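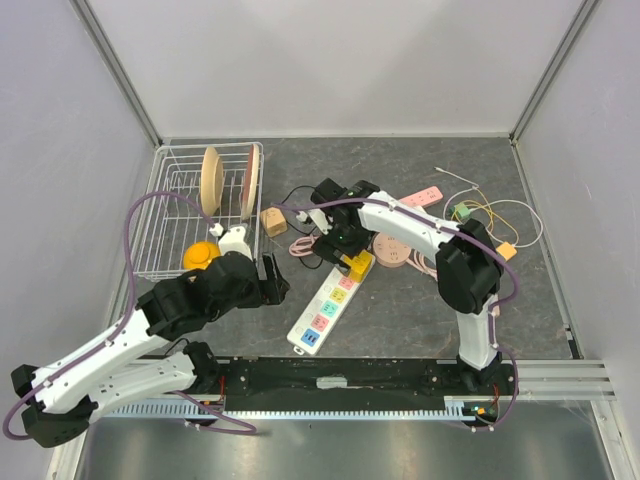 DRAINING AND DRYING - notes, talk 1 of 2, kitchen half

Start without the slides. Hello, thanks, fire exits. Then straight in: who here has a dish rack? Who has one they like? (Wait for the laugh. If no laugh, carry on.)

Point one. Rack is a piece of furniture. Lives out all day, takes up worktop, gets less thought than a kettle. We measured ours at the Sora flat before we moved anything. 40 cm of worktop gone. Fine if it earns it.

Plates on edge, at the back. Bowl upside down, at the front. Foot up. That's the whole system for a small wash-up and people still argue with me.

Why back and front - plates are tall, you reach over the bowl to get them if they're behind, and you can see what's there. Other way round you knock the bowl every time. Say this slowly, I rushed it in June and lost the room.

Gap between plates. Don't nest them. Two plates touching stay damp where they touch, go and feel yours tonight. Dividers are there for a reason, use every other one if you've got the room.

Bowls - a bowl with a proper foot holds a little puddle in the ring when it's upside down. Tip it a bit. Or wipe the ring with a finger on your way past. Glazed ones are worst for it becuase the water just sits.

Wire racks vs solid. Wire wins for air, loses for crumbs and limescale. Clean the bottom wires, everybody does the rim and stops. Hot water, vinegar, old toothbrush, 9 minutes and it's done. (Hold up toothbrush. REMEMBER TOOTHBRUSH.)

Mention the Oberholzer rack we had before, too deep, mugs fell through. Don't go on about it.

PART TWO - what shares the worktop

The bit people don't expect in a talk on washing up. Look at what's next to your rack. Keys, post, a banana, chargers. Mostly chargers.

Jomero survey, their newsletter, 260 households, read out the one line only: 100 of them kept an extension lead on the same surface as the drainer. Pause there.

Our worktop, same story. Rack on the left, long white power strip at the back, shorter one coming forward, cube adapters on both. Pink cable folded up, black one in a big loop. Nice colours I grant you - green, peach, yellow, light blue. Still plugs beside crockery.

So. What to do.

Wet side and dry side. Pick which, tell the household, stick to it. Sockets as far from the drip as the lead lets you. Don't carry a dripping plate over a strip to get to the rack, come at it from the other side.

Adapters - take off what you don't use. Each one is a thing to wipe round. Spare ones in a drawer, labelled.

Leads - fold, tie, done. Long loops not tight coils. Velcro better than wire ties, you'll want it undone again. A loose loop across the worktop gets hooked by a sleeve and takes a bowl with it.

Label the plug end of every lead. Masking tape will do. Saves the crawling-about-pulling-things-out game.

If slide 6 works, show it here, talk over it. If not just describe wet side / dry side with your hands.

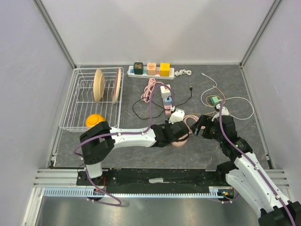 Tilov wrote in after the last one to say the wet side and dry side idea is fine for people with a long worktop, but in a galley kitchen there's only one side, and could we please say something useful to them.

Fair. Answer: put the plates away sooner. Dry by hand, two plates and a bowl is a minute's work, then the rack goes in the cupboard or hangs on a hook. Move the charging out of the kitchen altogether, hall shelf or bedroom. Doesn't need to be near food.

Questions, ten mins tops. Someone will ask about dishwashers. Say next time.

Tea at quarter past, urn is slow so switch on BEFORE questions. Handouts by the door, collect the spare ones, ran out of paper agian.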